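Notebook – play kitchen sorting, Greswood bench
2022-12-07

Started late. The white table had to be cleared first, and clearing it meant finding homes for the last lot of things that had no homes, so the morning went on shelving.

Purpose, for whoever reads this after me: decide what goes into the kitchen set and what goes back in the crate. Shamim Mughal wants one list by February with every item given a single name that all of us will use. At present we have the Ustovine sheet, which says "strainer", the Sezer sheet, which says "sieve", and my own notes, which say "colander" on one page and "green holey thing" on the next. I have gone with colander. It is oval, it is mint green, it has a tab at each end and it drains. Case closed until Čestmír reads this.

The cups are a worse muddle. The mint-green one with the small handle is a measuring cup. The light blue one is just a cup. Both have at various times been entered as "cup, small", which is how order 3847 came to be ticked off as complete when it wasn't. I have written to Fistard to say sorry, and also to ask for the missing lid.

Pans: we keep both the black one and the one with the red handle. Čestmír Říha argued for dropping the black pan on the grounds that a pan is a pan. I argued that the red-handled one has that pale greyish-lavender inside and a coiled metal collar where the handle joins, and that anybody sorting by looks would put the two in different families. He said anybody sorting by looks should be given a different job. We keep both. 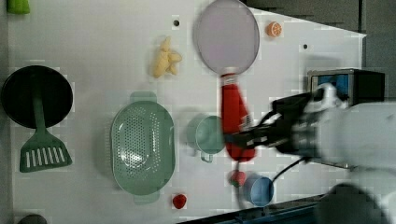 The spatula is the awkward member of the group. With that long handle it won't lie flat in the tray with the pans, and it won't go in the narrow box with the cups, so it has been living across the top of whatever is underneath. I tried it diagonally in the deep crate, where it holds the lid open by the width of a thumb. Slotted end down is slightly better. Left it like that and weighted the lid with the tape dispenser. Not proud of it.

Food next. Banana bunch, strawberry and the orange slice all stay. Shamim queried the slice because it has no partner (where is the rest of the orange?) and I have no answer to that. It is labelled "citrus slice, orange" so that we needn't have the tangerine conversation again. Banana goes down as one item, bunch, whatever the Ustovine sheet says about fingers.

Label 283 has now been used on 2 different things, the colander and a bread roll in the crate. Roll to be relabelled. The roll has also been chewed, by whom the records don't say.

Wiped the tabletop after lunch with the mild stuff. The strong stuff takes the print off the labels, as we established last time at some cost.

To do:
– new label for the roll
– deeper tray, or a shorter spatula
– chase Fistard about the lid
– get Čestmír to agree to "colander" in writing
– Sezer crate still unopened under the bench, rattles when nudged, leaving it for him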